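Home | Programme | Speakers | Notes
Tuesday, August 26, 2025
Tretska Student Robotics Club

Speaker notes: Folding Project, session two

Good morning. I thank the Cele school for its welcome.

Our students chose the folding of clothes as their June project. The members worked in pairs and collected 200 demonstrations with hand-held grippers. Pause before the next slides. 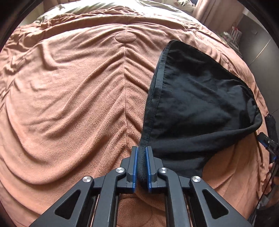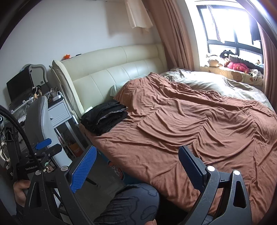 Dark clothing on the bed, in both slides.

The Bakine group has asked whether a bedroom is too untidy a setting for a first project, and would have preferred a bare bench. Our reply is that the clothes must be handled where people keep them – the bench can follow.

State the next steps. Nine students will continue in the autumn, and the Tirnov workshop will check the finger pads before each session. Invite questions on marking.

Contact: Tretska Student Robotics Club | Copyright 2025 | Back to top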